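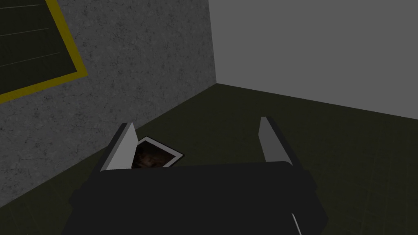

*Gripper with its two fingers open, computer rendering.*

Minutes of the Pudon Community Garden and Orchard Group, May 21, 2018, held in the hall kitchen as the main room had been double-booked by the choir (who sounded lovely through the wall, and we forgave them by the second song).

**Present:** 11 members. **Apologies:** 3, all with the same cold, and we wish them a speedy recovery.

**Previous minutes**

Accepted, with one correction. The plum tree by the gate is a Damson, as several people were very keen to have recorded.

**Money**

The balance stands at $1,463 after paying the water bill. It was felt that this was a healthy figure going into winter, although the hose on the north side won't last another season and we may as well face it now. Agreed to get a price from Stokus for a new one, plus fittings.

**Compost bays**

A long and good-natured discussion. The middle bay is full and the left-hand one is full of things that shouldn't be in it, including citrus by the bucket and a quantity of glossy catalogues. Agreed to put up a clearer sign and to turn the middle bay at the next working morning — bring your own fork if you have one, and gloves.

**Plots**

Seven people are on the waiting list. Plot 3 has been given up, with thanks for many years of generous zucchini, and will be offered to the next in line. Moved and carried that plots left untended for two months get a friendly phone call first and a letter only after that.

**Górecki Street fence**

The neighbours have kindly offered to go halves on the new palings. One member favoured a hedge and spoke to this at some length. The fence was carried, with a bit of hedge in front of it to be looked at later on.

**Spring fair**

To be held in November as usual. The Jusent bakery will let us have bread rolls at cost again, and we'd like a thank-you card sent this time — last year's was found in the shed, signed by everyone and never posted.

**Other business**

The shed key sticks. Lift the door a little as you turn it.

Meeting closed at 8:40 pm, followed by tea and a very good lemon slice.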